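Two Arms, One Table: The Minadden Build Moves In

1 Mar 2021

Well, we finally did it! After a whole winter of parts sitting in boxes under my stairs, the Minadden build has a proper home in the shared workshop at Skametti, and both arms are up and moving.
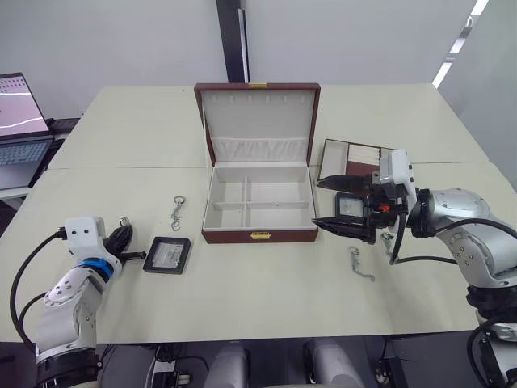 If you've been reading along since last year, you know the plan was a one-arm machine that sorted screws. Then I got talked into a second arm (it didn't take much), and once you have two of them you start wanting to give them something fiddly to do. Screws got boring fast. So the job now is packing a jewelry box: little chains, small frames, that sort of thing, each one into its own compartment. It's the kind of chore I'm bad at myself, and I have fingers.

The move took most of a Saturday in February. The workshop's tables are lovely and flat, but they're short, so we pushed two together, and I spent far too long on my knees with a level and folded bits of cardboard trying to get the seam to disappear. It's still there if you run a thumbnail over it. The arms don't seem to care, as long as I redo the table height in the settings whenever somebody leans on one end.

Costs, for those who keep asking: the build stands at 3,795 dollars, and that's with the laptop not counted and a good pile of cable that came out of the Skametti scrap bin. The biggest chunk went on the second arm, obviously. The fingers were cheap, and I've changed my mind about them three times already. Long and pointy is great for getting under a chain and terrible for anything smooth, so there'll be a fourth version, I'm sure of it.

The software side is Fliseo, the little control program a few of us at the workshop have been patching together in the evenings. It's up to 46 saved moves now, and some of them even have sensible names. The newest batch, which we're calling Rozīte, covers handovers and the slow approach to the box. Slow is the word, too. A full run is set for 24 minutes, and I'd like to get that under 20 before I let myself fiddle with anything else.

Chains are the headache. A frame stays the shape it was when you put it down, but a chain lies however it likes, and every time you let go of it you've got a new puzzle. I've tried picking up by the clasp and picking up by the middle, and I still can't tell you which I prefer. If you've had any luck with this at home, please write to me, I mean it!

The workshop is doing an open evening later this month and I've promised to have the arms running for it. Bring your own small stuff if you want to see it tried, nothing valuable please, and nothing with glitter on it. The side door sticks, so give it a good shove.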